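Workshop tips for the Stalleck robot club
Part 4: Setting up the table for the panel task

These are the tips I collected while our student team was preparing for the Bumimov contest. The task is to let a robot arm work at an electrical panel with a row of modules and blue wires, first in the simulator and later on the real bench. Most of the advice is small and simple, but it saved us many evenings. Please excuse my English, I write it as well as I can.

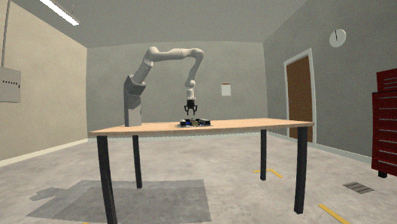
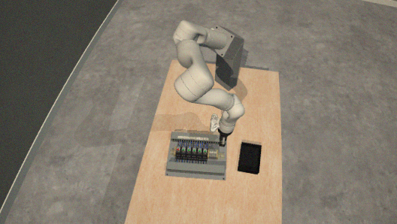 Simulator views of our task table, with the arm over the work area.

Start with the table

Put the arm at one end of the table and keep the work near the middle of its reach. In our first setup we placed the panel too close to the base. The arm had to fold itself very tight, the elbow went high, and the wrist could not turn down straight. When we moved the panel further away, half of our errors were gone the same evening.

Keep the rest of the tabletop clear. Screwdrivers, coffee cups and phones belong on another surface. In the simulator this is easy, nobody leaves a cup there. On the real bench we had to make a rule: before the start button, one person looks over the table and says "free" in a loud voice.

Check that the real table does not move. Push it at the corner with your hip. If it shakes, put a folded piece of rubber under the short leg. Paper and cardboard become flat after one week and then you have to begin again.

Mark the places

Use masking tape to mark the corners of the panel and of the tray on the real table. Do not make a full rectangle, only the corners. A full rectangle is hard to remove and you will not lay it straight anyway.

Write on the tape with a pencil. Ink from a marker goes through cheap tape and stays in the wood. We have one table with the word PANEL on it forever.

Pull the tape off slowly and flat to the table. If some glue stays, rub it with a drop of cooking oil on a cloth, wait 20 minutes, and wash with dish soap. Try this first at a hidden place, because on raw wood the oil makes a stain.

The panel and the tray

Leave a strip of free table between the panel and the tray. The gripper needs room for its fingers on both sides. We measured our gripper when it is fully open and added the width of a thumb.

A dark tray is good for the eyes of people, but it can be difficult for a camera if the part is also dark. Our modules are black. On the real bench we put a sheet of white paper on the bottom of the tray and the camera found the parts much better. Cut the paper a little smaller than the tray so that it does not roll up at the sides.

Turn the panel a few degrees sometimes. If you practice always with the panel perfectly straight, the program learns a lazy habit, and at the contest the judges will not put it straight for you. We did our test runs with a different angle each time and wrote the angle in the notebook.

Wires

Before you let any arm come near to a real panel, disconnect it from power and ask the teacher to check it. Our practice panel has no power cable at all. I recommend this for every club.

Push the wires back into the channels before each run. Wires which stand out catch on the fingers. If one wire comes out again and again, it is probably too long, and you can make a soft bend in it behind the module. Do not make a sharp fold.

For labels on the wires use small pieces of white cloth tape. Paper labels fall off when many students touch them. Put the label always at the same distance from the end of the wire, then you can read a whole row with one look.

If you lose small screws, take an old nylon stocking, pull it over the tube of the vacuum cleaner and fix it with a rubber band. The screw stays on the stocking. My mother does this for earrings.

Moving the arm

Go down from above. It is tempting to take the short way from the side, but the arm will touch the neighbor module sooner or later. We use two points for each movement: one high point, where everything is safe, and one low point, where the work is done. Between them the arm goes only straight up or straight down, and slowly.

For the first run on real hardware, put a kitchen sponge where the part should be. If the height is wrong, you lose a sponge. We bought a pack of 6 and still have most of them.

Look also at the elbow. Beginners look only at the gripper, because there is the interesting part. But the elbow makes a big movement at the back, and one time it came very near to our lamp. Stand once at each side of the table during a slow run before you go to full speed.

Simulator and real bench

Measure the real things and put these numbers in the simulator, not the numbers from the catalog. Our tray should be 210 millimeters long by the catalog of Breritz, but with the rim it is more. Such a small difference is enough to hit the edge.

Save a copy of the simulator scene before every change, with a short note of what you changed. "New version final 2" is not a note. "Tray moved to the right" is a note.

Do not believe too much in a good result on the screen. In one week we had nearly every run correct in the simulator, and on the bench the first part slipped down from the fingers. We glued thin rubber from a bicycle tube on the fingertips and after this it was much better. Clean the finger with alcohol first and let the glue dry overnight.

At the end of the evening

Bring the arm to its rest position, then switch off. Wipe the table with a slightly damp cloth, and only after this put the cover on the panel. Count the modules in the box. Write in the notebook the last thing you did and the first thing the next team should do.

The notebook hangs on a string at the El Fassi shelf, please leave it on the string. The pencil too.

Part 5 will be about cables under the table and how to keep them away from the feet.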